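Leltwood Discovery Center
Learning Pages for Young Readers
How Things Get Sorted: Bottles, Wrappers and Labels

Every day, people use things that come in packages. Shampoo comes in a bottle. Crackers come in a box. A new toothbrush comes sealed under clear plastic. Before any of these reach a store shelf or a front door, they must be sorted, and sorting is a job with its own rules.

This page explains how packages are sorted on a belt, why they are made in such different shapes, and what the printing on the outside is for. Words in CAPITAL LETTERS are explained at the bottom of the page.

What is a sorting belt?

A CONVEYOR is a long, flat band that goes around and around over rollers. Things placed on top ride along with it. Many belts are green or black, and they are made to be wiped clean. In a busy building, a belt saves a great deal of walking. Workers can stand in one place while the packages come to them.

Some sorting areas are much smaller. They may have a short belt or a table, with a screen close by. 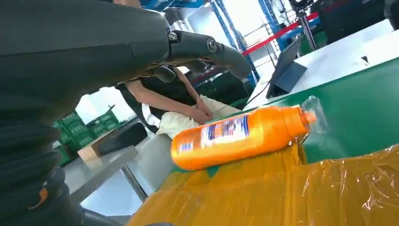 Bottles are among the harder things to sort. A round bottle rolls. It may turn so that its label faces down, and then the label cannot be read. For this reason, many sorting rooms have a simple rule: lay the bottle on its side, with the label up, and let it come to rest before picking up the next item.

Plastic film is harder still. Film is the thin, crinkly sheet that is wrapped around many products. It bends, it sticks to other things, and it shines under bright lights. When light bounces off a shiny surface, we call it GLARE. Glare can hide words and pictures, even when they are printed very large. If you tilt a shiny wrapper slowly under a lamp at home, you will see the bright patch move across it.

Why are packages different shapes?

The people who design packages think about what goes inside. A liquid needs a container that will not leak, so it is often put in a bottle with a cap. Dry things may go in a box or a bag. Soft packages can be squeezed into small spaces, but they do not stack well. Boxes stack very well, but they take up the same room whether they are full or empty.

Color matters too. Orange, red and yellow are easy to notice from far away. A company may choose one bright color for all of its packages so that shoppers can find them quickly.

Reading a package

Most packages carry several kinds of printing. There is usually a name, and often a picture. There may be directions, warnings and small drawings called SYMBOLS. A symbol gives a message without using a sentence. A red circle with a line across it means "do not," and people in many countries understand it — even if they cannot read the words beside it. 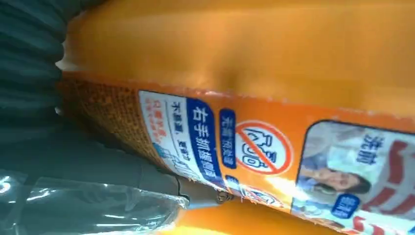

Packages travel all over the world, and so do their languages. You may find Chinese, Spanish, Arabic or French on something in your own kitchen. Chinese is written with characters. Many characters stand for a whole word or a part of a word, and they can be printed in rows from side to side or in columns from top to bottom.

Some packages show two pictures with the words "before" and "after." In Chinese, the label 洗前 means "before washing" and the label 洗后 means "after washing." Others have words that tell you where to put your hand. A good sorter learns to look for these clues.

Try it yourself

Ask an adult to help you collect 12 clean, empty packages. Place them on a table and sort them by shape. Mix them up, and then sort them by color. Finally, sort them by what they once held. Did any package change groups? Write down which way of sorting took you the longest.

Please do not open any package that is still sealed, and do not put plastic film near your face.

Words to know

CONVEYOR: a moving band that carries things from one place to another.
GLARE: bright light bouncing off a shiny surface.
SYMBOL: a small drawing or mark that stands for a message.

Text by Stojan Vlachou for the Leltwood Discovery Center. Teachers may copy this page for classroom use.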